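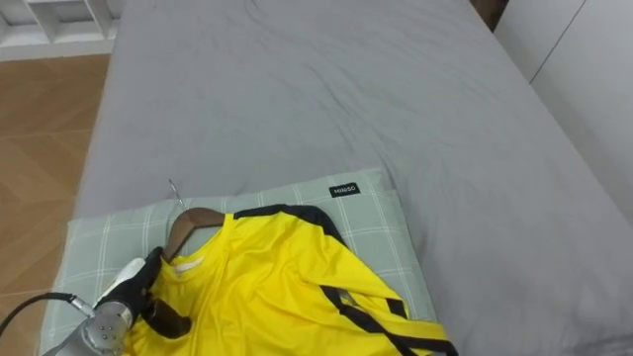
*A yellow sports jersey laid face-up on a pillow.*

**Clothes hangers** are the things you hang clothes on, and I've been fond of them for far longer than is reasonable. A hanger is a frame shaped more or less like a pair of human shoulders, with a hook on top so it can go over a rod. I started this article for the household section of our little wiki thinking it would take an evening. It has taken me since April, and I'm still fiddling with it!

## What people did before

For most of history people folded. Clothes went into chests, or onto pegs and nails in the wall, and a peg does a nasty thing to the back of a collar if you leave a coat there all winter. Wardrobes with shelves came along for people who had the money and the floor space. The hanger as we know it is mostly a product of the 1800s and early 1900s, and there are several people who get the credit depending on which book you pick up. I've stopped arguing about it. A lot of folks seem to have had similar ideas at similar times, and patents only record the ones who filled in the form.

## The main kinds

**Wire hangers** are the ones from the dry cleaner. They're cheap and thin, and they breed in the back of the closet (mine do, anyway). Leave a sweater on one for a month and you'll get those two little bumps at the shoulders. I pinch the bumps with damp fingers and they usually settle down.

**Wooden hangers** are wider and stiffer, and good ones curve forward a bit at the ends the way shoulders do. Cedar ones smell lovely for a while, and a light sanding brings some of the smell back.

**Plastic tube hangers** come in every color and get brittle if they live near a sunny window.

**Padded hangers** are for silk, lace and anything your grandmother would have worried about. My aunt made hers from quilt batting and ribbon, and I still have two of them.

**Clip hangers** hold skirts and pants by the waistband or the cuffs. Check the clips for rubber pads, or you'll be ironing out tooth marks.
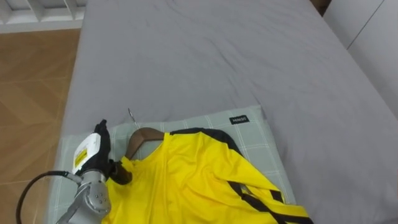 *Yellow shirt with black stripe accents on a wooden hanger.*

## Shape and size

I used to think one size did for everybody. Then Biljana Bošković, who edits the sewing pages here, pointed out that half my blouses were on hangers made for men's suits, and that explained the odd pokes in the sleeves. The end of the hanger should stop a little short of the shoulder seam. Kids' clothes need kids' hangers, and big coats want something with a fat, rounded end.

The hook matters too. Some swivel and some don't, and if your rod sits close to the closet wall you'll want the swivel.

## Getting clothes on and off

Stretchy necklines suffer the most. I go in from the bottom hem with the hanger and bring the hook up through the neck, and my T-shirts have lasted noticeably longer. Slippery fabrics slide right off smooth plastic, so look for notches or a flocked surface (that's the fuzzy, velvety stuff). Heavy knits I just fold over the bar, or keep in a drawer.

## Collecting

Yes, people collect them! Old hotels, tailors and department stores had their names stamped into the wood, and those are the ones that turn up at flea markets in a shoebox under the table. I own 4 that I'd call good. The one I like best has a tailor's name so worn down that I've only made out the first three letters.

## See also

- Coat racks
- Garment bags
- Moth prevention
- Folding methods (this page badly needs work, please help)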